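Stop tuning the planner. Seriously. Every stack I've worked on for cloth, same story: perception guy says it's the planner, planner guy says it's the controller, someone rewrites the cost function over a weekend. Fold rate doesnt move.

My take, writing this fast before standup: the missing piece is tooling. Boring tooling. Replay, labels, a viewer that doesn't choke after 500 episodes. At Zosetti we had 3219 clips of garments on beds and no quick way to pull up every one where a sleeve was lost in the folds. So we guessed. Then trained on the guess.

And black jackets. Quilted, dark, wrinkles everywhere. Go find me the hem from pixels.
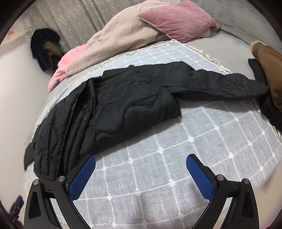
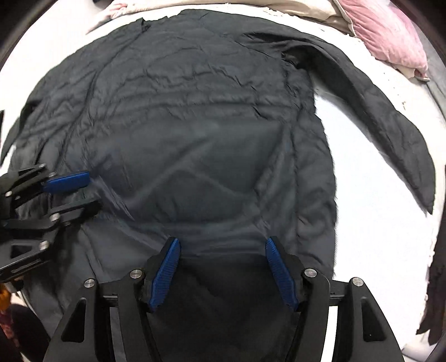

*Black garment on the bed. First one: gripper open, no contact yet. Second: fingertips on the lower hem, second gripper in from the left.*

Depth won't save you. Segmentation gives you one dark blob and a confidence score, and the planner beleives the score. What I want is 2 things. Contact state logged per finger, as a real field. And a planner thats allowed to say "don't know where the cuff is, go look."

Pidside does a bit of the first. The second, I've seen 6 tickets for it, all closed as out of scope.

More models on top of bad logs is a waste of a Sunday. Fix the viewer first. Then come argue with me about diffusion.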